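# Tevholm centres to refill pump bottles at all sites

Visitors to the Tevholm community centres will be able to refill their own pump bottles from August, after a trial at the Plonditby building was extended to the remaining sites.
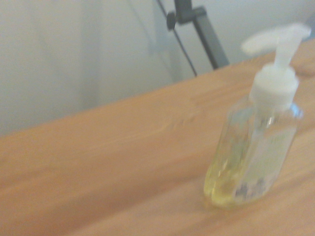 The scheme covers hand soap, washing-up liquid and a plain hair and body wash. Residents may bring any clean bottle with a working pump, and those without one may take a used bottle from the shelf beside the refill counter. Clear plastic is preferred, as staff can then see how much is left and whether any of the previous contents remain.

During the trial, 1,084 refills were recorded at Plonditby, of which 527 were for hand soap. The centre had expected most of the demand to be for washing-up liquid and twice ran short of soap in the opening weeks. Larger drums have since been ordered, and a second tap has been fitted to the counter.

The soap is supplied by Brernoritz, which also provides the washrooms at the centres. It is unscented and will be sold by weight. Bottles are placed on the scales empty and again once filled, and the difference is charged at the till. A small reduction applies to residents who hold a centre card.

The centres have asked that bottles be rinsed and left to drain overnight before they are brought in. Pumps should be worked in warm water until they run clear. Staff will not fill a bottle that has held bleach, oven cleaner, paint or garden products, even where it has been washed. Bottles with a cracked neck or a collar that no longer screws down will also be refused.

Old labels may be left in place, but each bottle will be given a small paper sticker showing the contents and the month of filling. This follows a number of enquiries from households in which two similar bottles had been confused – in most cases soap and washing-up liquid. The sticker should be removed before the next visit.

Tevholm's building on Londoño Street will be the first to open its counter under the extended scheme. The counter will stand in the former cloakroom, where the sink has been kept for rinsing drips from the outside of filled bottles. Access is by the side entrance, and the door is wide enough for pushchairs and wheelchairs. Opening will be at 8 in the morning, with the last refill taken half an hour before the building closes.

Each visitor may fill up to four bottles at a time. Schools, nurseries and clubs wishing to fill more are asked to arrange this with the centre office beforehand, and a separate order form is available for quantities above 20 litres. These orders will be made up in drums and cannot be collected from the counter.

Spare pumps and collars will be on sale at Plonditby while stocks last. Residents with unwanted pump bottles in good condition may leave them at the reception desk of any centre during normal hours.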